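4.2 Cover materials and mark durability

The second part of the study concerns the covers of the notebooks and padfolios sold through campus stores. Section 4.1 dealt with the paper blocks, where the differences between suppliers were small. The covers varied far more, both in the base material and in the way the institutional mark was applied, and it is the mark that accounts for most of the returns recorded by the two participating stores.

Four cover types were included: a bonded fabric with a short pile, a smooth coated fabric, a pressed board with a printed paper wrap, and a molded polymer shell. The first two were supplied by Tallodska, the third by Zuststead, and the last by Nyaga. All were current stock at the time of ordering in August and were taken from sealed cartons. Covers with visible defects on arrival were set aside and are not part of the results below. No attempt was made to match the covers for price, and the retail price is therefore treated as a separate variable in Section 5.

Marks were applied by laser engraving on the pile fabric and on the shell, by heat transfer on the coated fabric, and by offset printing on the board wrap. Licensing rules at both schools fix the proportions of the mark and the clear space around it, but leave the method of application to the manufacturer. This has a practical consequence for the comparison. The same mark is rendered at different line weights depending on the method, and thin strokes that hold up well in print may close up when engraved into a pile. Line weight was therefore recorded for each cover before testing, at the narrowest stroke of the mark, and is used as a covariate in the models reported here.

Abrasion was carried out on a reciprocating rub tester with a cotton cloth under constant load. Each cover received 2,000 strokes, with the cloth replaced at the midpoint. A stroke count of this size is higher than the one used in most supplier data sheets, which tend to stop well before any change can be seen on an engraved surface. Legibility was graded before and after the test by a panel of 26 students, who compared each cover with a printed reference of the mark and gave a score on a five-point scale. Panel members were not told which supplier had made a cover, although the materials are easy to tell apart by touch and by eye, and full blinding was not possible. Scores were averaged by cover and then by type.

The heat-transferred marks lost the most. Wear began at the corners of letters and spread inward, and in 17 cases the film had lifted along at least one full edge by the end of the test. The printed wraps wore evenly across the whole surface, so that the mark stayed readable but lost contrast. Engraved marks on the shell showed almost no change in score. Engraved marks on the pile fabric fell between these groups, and the drop was related to line weight: broad strokes kept their outline, while narrow strokes became hard to make out as the surrounding pile was pushed across them. Brushing the cover in one direction restored part of the lost score. We did not include brushing in the main protocol, as buyers are unlikely to do it — but the effect was large enough to report.

Moisture and skin oil were tested separately on fresh covers. A measured drop of synthetic sebum was placed at the center of the mark and left for roughly 4 hours before blotting. The coated fabric and the shell could be wiped clean. The board wrap kept a translucent spot at the point of contact in every case. On the pile fabric the spot was faint on dark colors and plain on light ones, which suggests that color choice matters more for this material than the choice of finish. School colors are set by the license, so a supplier has little room to act on this result.

A third set of covers was used for the handling comparison, in which the items were set down and picked up repeatedly on a smooth desk surface. The purpose was to find out whether wear on the back cover differs from wear on the front under ordinary use. The back carries no mark in any of the four types, but it does carry the supplier label or a small printed license notice, and the notice is required to remain readable. Handling was done on wood-grain tabletops of the kind found in study rooms, after a check that the surface was free of grit.
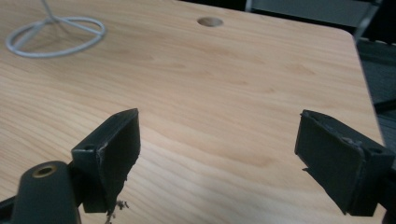

Figure 7. Tabletop with light wood-grain finish. Source: authors.

Back-cover wear was low for all types. The license notice stayed readable on every cover except some of the board wraps, where the ink had thinned along the lower line of text. The notice on these covers is printed in the same pass as the mark on the front and has no added coating. Brallent, which supplies the clear laminate used on comparable board covers in the trade paperback market, offers a grade thin enough to fold around the board edge without cracking. We tested this laminate on a small number of Zuststead covers by hand application. Both the notice and the front mark were unchanged at the end of the protocol, though hand application left air pockets near the spine and the result should be read as a first indication only.

Two limits of the tests should be noted. First, the rub tester applies force in a single direction, while a notebook carried in a bag is rubbed from many directions and against hard objects such as keys and chargers. The ranking of the four types may hold under mixed wear, but the size of the gaps between them probably will not. Second, the panel was drawn from students at the schools whose marks were being graded. Familiar marks are recognized from partial outlines, and the panel may have scored worn covers more kindly than an outside group would. A repeat with students from a third school is planned, using the same covers.

The cost of each cover type, and the share of that cost due to the application of the mark, is taken up in Section 5.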